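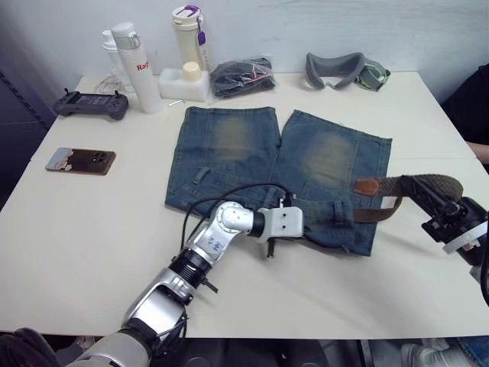
I have been thinking about mending ever since my neighbor Demyd Sirko turned up at my door in January with a torn coat over his arm and asked, very politely, whether I knew anyone in town who still did that sort of thing. I did, as it happens, but I had to think about it for longer than I would have liked. When I first moved to Tundcombe there were two tailors on the main street and a lady over the bakery who took in hems. Now there is Melnychuk, open mornings only, and after that you are driving forty minutes.

I don't want to be one of those people who thinks everything was better before. My mother darned socks because she had to, and she hated every minute of it (she told me so often, usually while darning). When she could finally afford to throw a sock away she did it with real joy, and I would never take that from her. But somewhere between her generation and mine we stopped learning the thing altogether, and I think we gave up more than we meant to.

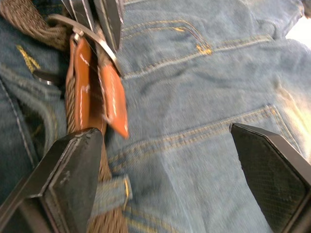
Golden-yellow stitching on light-blue denim.

Take a pair of pants. A new pair costs so little at the big stores that a repair can look foolish on paper, and I have stood at the counter at Melnychuk and done that sum in my head like everybody else. What the sum leaves out is that I liked the old pair. I knew how they sat, I knew which pocket would hold my keys, and it takes me the better part of a year to get to know another pair that well!
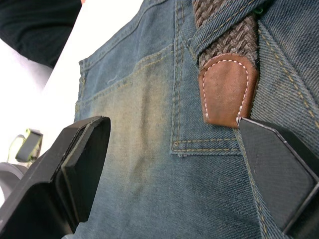 My friend Lev Kovalchuk, who is a much more practical person than I am, thinks this is all sentiment, and that the real trouble is cloth too thin to hold a patch. He has a point. I have some shirts I couldn't mend if I wanted to, and no amount of good feeling will put strength back into a fabric that never had any. So yes, let us ask for better cloth. But let us also teach a twelve-year-old to sew on a button, which takes one afternoon and a little patience with the knots.
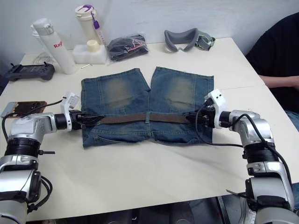 Our library has a room that sits idle most evenings, and I would love to see a few sewing machines in it and someone kind to show people how to thread them. I would go myself, as a student, bad eyesight and all. Demyd says he will come if there is coffee. His coat is back on its hook, by the way, with a seam down the sleeve that you can see perfectly well if you look for it, and he has worn it every day since.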